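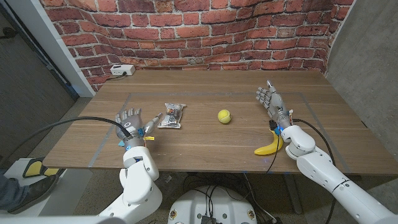 March, Enthorpe bench, just after 10.40

Second go at the house rules for the table cell, and I'm writing them out properly this time because Ľudovít Šimek takes over the afternoons from me and my first version was mostly arrows. The rule I care about most is the keep-in zone. Everything the hands are meant to touch lives inside the light grey tape before anyone enables the arms, and at the moment that means the snack packet, the tennis ball and the banana. The tape is getting rather faint to my eye, and I'd like it redone in something darker, but please put the new tape on the old lines and don't judge it by eye, or the Jugah task files will all need shifting and I really can't face that again.

Next, cables. I walked round the cell with a cup of tea (left on the windowsill, rule four, see below) and the thing that bothers me is still the two black leads to the hands. They hang in long loops, and there is more cable trailing over the floor by the base. Sekar Harahap wants them clipped up along the forearms. I half agree -- the Zollix sheet we wrote last year says to leave enough slack for full wrist travel, and a tight clip at the wrist would be worse than a loop. So we'll try one clip near the elbow, left side only, and look at it again after 75 cycles.

Speed cap stays at 1,000 counts per second while anyone is standing within reach of the table, feet included. I know it makes a reset feel endless. Ľudovít, if you find yourself wanting to raise it, stop and have a biscuit first.

Rule four, no drinks on the table. Rule five, whoever enables says "live" out loud and waits for an answer. It felt silly to me for the first week and now I do it at home with the oven.

Cycle counter read 2,762 when I started. Gritex fingertip check falls due at 3,755, so there's a good while yet, but do write the number down at the end of each session, even a short one. Last month's log has a gap I still can't fill in.

To do -- darker tape, one elbow clip, print the rules in large type and pin them by the door. Ask Sekar whether food items count as consumables or test objects, as the stock sheet has them under both.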